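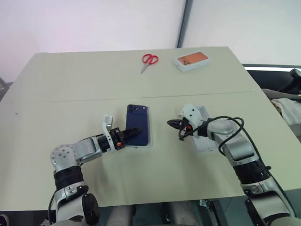

Packing table, January: phone, tray, retail box, scissors.

Progress report to Riker, second period
Phone refurbishing and repacking, Plostau workshop
Prepared by Ctibor Holub
Wed 15 January

You asked for something shorter than the November report, which I am told reached page 13 before mentioning a phone. I have taken the point.

Where we are. The grant covers 300 donated phones, cleaned, tested, wiped and boxed for the Hijazi adult learning program. As of this morning 132 are finished and on the shelf. Another 40 are waiting on batteries from Hitow, who have now sent us two very polite letters and no batteries. The rest are in crates, sorted by model, or sorted by what someone believed the model to be in November.

The table. We moved the packing work onto two light tabletops pushed together, with a seam across the middle that has turned into an unofficial border. The phone being packed stays on the near side. Its box waits on the far side with the scissors. Before this, everything lived in one heap and the scissors were always under it. We did budget for a second pair (red handles, hard to lose) and we still own one pair, so draw your own conclusions.

The tray. Phones now go face down on a flat white tray before boxing. This was a small purchase and I would defend it to anyone. Camera bumps get looked at, backs get wiped, and the dark blue ones in particular show every thumbprint in the building. Returns for "dirty on arrival" have stopped since the tray came in. Returns for "wrong charger" have not.

Boxes. We are reusing the makers' boxes where we have them. The orange phone printed on the lid is a cheerful thing to send out with a navy phone inside, and two learners have written in to ask about it. We will add a line to the insert card explaining that the color may differ. Plain cartons would cost more than the apology does.

Spending. On budget except for packing tape, where we are over, and training, where we are under, these being possibly related.

Next period. Finish the crates, get an answer out of Hitow or find another supplier, and settle the charger question. I would also like approval to move what is left of the training money to batteries. A yes by email is fine.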